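4. Recording your first batch

Okay, this is the part I like best! By now you've paired both hand grippers and the Urnness recorder shows two live channels. If it only shows one, go back to section 2 before you do anything else.

1. Sit down facing the mat, a gripper in each hand, and let the cables hang down past your wrists.
2. Put the cup holder toward the back of the mat with paper cups stacked in it.
3. Press record, wait for the beep, then move one cup. Just one!
4. Bring both grippers back to the mat and stop the recording.
5. Shuffle the start a little (cup left, cup right, stacks uneven) and go again.

Note: I aim for 300 good episodes per task, and I take a break every 21 — my wrists start getting lazy after that, and lazy wrists end up in the data.

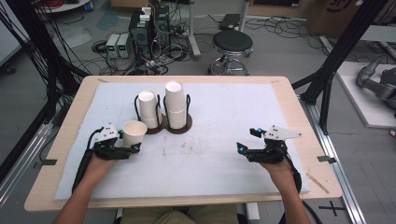 Hannelore Pichler wrote in to ask whether fumbled grabs should be deleted, because she'd been throwing out every one. Please don't! If you fumble and recover, keep it, the model needs to see recoveries too. Delete the episode only if you gave up or the recorder dropped a channel.

Caution: paper cups crush easily. Close the fingers slowly, and swap out any cup that's gone soft at the rim.

When you're done, name the folder after the task and upload it to Mistport before you unplug anything.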